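From: Waraporn Thongdee
To: household-swap list
Date: Jan 26, 2021
Subject: Re: [swap] paper bag bins, do they hold?

Hello all,

Maricel Dela Peña wrote:
> I tried the paper bag bin for the small things on my table and
> the side fell down on the second day. Mine is a bag from the
> bakery, maybe it is too thin? Also I don't understand how far
> you fold the top. If somebody has pictures of a good one, please
> send. I have 9 of these bags and I don't want to throw them out.
> Maricel

Maricel, I think your bag is not too thin. My first one also fell down, and it was a strong bag from the hardware shop in Plestville. The problem was that I folded the top very neatly, like a shirt, and then the corners pushed the sides in again. Now I first crumple the whole bag in my hands, open it, and roll the top down a little at a time, going all the way around. It becomes more round than square, and it looks quite ugly, but the wall is thicker and it stays open.

The second thing is the tape. I put strips over the rim, and one or two where the bag meets the table, so it does not slide when you reach in. Dark cloth tape is better for me than the clear one, which let go of the paper after three days. Please test it first on a corner if your table is painted.

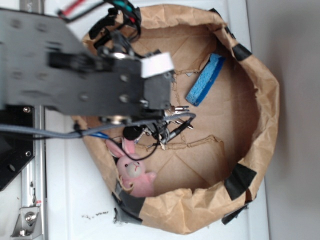
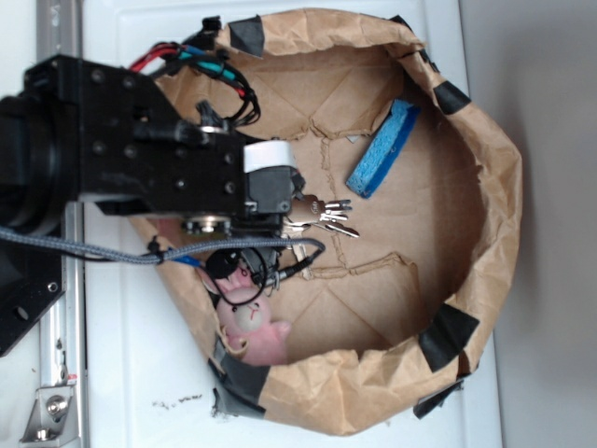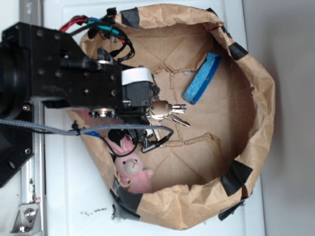

The paper bag with its top down and the blue sponge inside, in all three. The pink bunny is in the first one, the keys are in the last one.

You can see that the floor of the bag has many creases and some torn places. For soft things like the bunny I would leave it so. For keys I am less sure, and Jennylyn Manalo suggested to put a piece of thin card on the bottom, cut a little smaller than the base. I have not tried this yet — I will write again when I do.

A sponge should go in only when it is fully dry. In November I forgot this and the bottom of another bag became soft, and I had to make a new one.

Uthai asked before about the size. I can't give a rule, but if you can put your whole hand flat on the floor of the bag, then small things are easy to find. When it is deeper than that, everything goes under everything.

Maricel, if you want to give away some of your bags, Genalyn Tan is looking for them, she has a long shelf to fill. I can take 4 also, and I can bring you the rest of my tape roll in exchange.

Best regards,
Waraporn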